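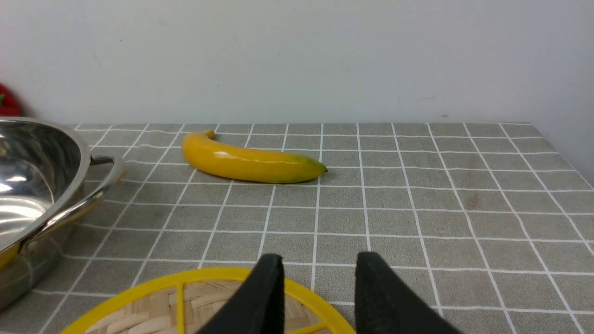
4.2 Evaluation of the Triltness kit on kitchen objects

The Triltness kit is sold by Nassar as a complete package for small laboratories which already own an arm but have no end effector with vision. It contains a two-finger gripper, a wrist camera with its bracket, the cables and a software license for one workstation. We bought the kit at the normal price and received no support from the supplier besides the public help desk. In this section we report how the kit behaved in tabletop work with kitchen objects. The mounting procedure and the calibration of the arm were already given in Section 4.1.

All trials were performed in our laboratory in Prostville, and one part of them was repeated in April at the partner site in Flivbridge, where the same model of arm is installed but the room has windows on two sides. The operators used the teleoperation mode of the kit. In this mode the operator sees only the wrist view on a monitor, and moves the arm with a handheld controller. We selected this mode because the supplier recommends it for collecting demonstrations, and because it puts high demands on the camera.

In total we recorded 2454 trials. Of these, 1461 were pick-and-place trials with a single target object, and the others were longer sequences which we discuss in Section 4.3. A trial was counted as a success if the object was lifted, carried to the goal area and released there without the help of a hand. The operator was allowed one new attempt after a missed grasp, but not after a dropped object.

Figure 4 gives the wrist view in a typical layout. The plastic banana lies on the gray table cover with white grid lines, a short distance from the wall, and both fingers are open below it in the view. The stainless steel pot takes much of the left side. This kind of layout is difficult for two reasons. First, the rim and the side handle of the pot limit the approach from the left, so the operator must decide early from which direction the fingers will come. Second, polished metal gives strong reflections, and the automatic exposure of the camera reacts to them. With the factory settings the picture became darker each time the pot entered a large part of the view. We therefore fixed the exposure by hand before each session -- the menu for this is hidden under the diagnostics page, and the manual does not mention it.

The fingers themselves gave us few problems. On curved plastic objects the contact surface was sufficient, and the operators reported that they could use a low closing force. Of the single-target trials, 88 ended with a drop during transport. Most of the drops happened with round objects which had been grasped too near to the fingertips. In the wrist view the tips cover the lower part of the picture, and when the object is close it is hard to judge how deep it sits between them. An operator with experience learns to go lower than the view suggests. New operators do not, and their first session was always the worst one. The grid on the table cover was useful here, as it gave a simple reference for distance which all operators used without being told.

We also examined the wear. The black finger covers were inspected after every 200 trials, and they were replaced if the inner face had a visible cut or if an edge was coming loose. Only one pair had to be replaced in Prostville. In Flivbridge, Moushumi Bepari found that the screw of the camera bracket had loosened after the first week, and this moved the view by a few millimeters. It was enough to make the earlier calibration useless. After a drop of thread lock the problem did not return. We reported it to the help desk and received a polite answer, but no correction of the assembly guide until now.

The software must be judged more strictly. The recording tool writes the camera stream and the joint positions to separate files, each with its own clock. For replay this is acceptable, but for training a policy the streams have to be aligned, and the tool for alignment is offered only in the more expensive license. Ostap Moroz wrote a small script which matches the two clocks by a short opening and closing of the fingers at the start of each trial. The script is included in the supplementary material. It needs a clear view of the fingers, so it will not work if the camera is mounted on the side bracket.

To summarize the hardware, we consider the kit suitable for demonstrations with light household objects on a flat surface. For wet or heavy objects we have no data. Laboratories which plan to work near shiny cookware should reserve time for the exposure settings -- in our case it took two full afternoons before the picture was stable. The behavior of the kit in longer sequences, where the target object must first be uncovered, is treated next.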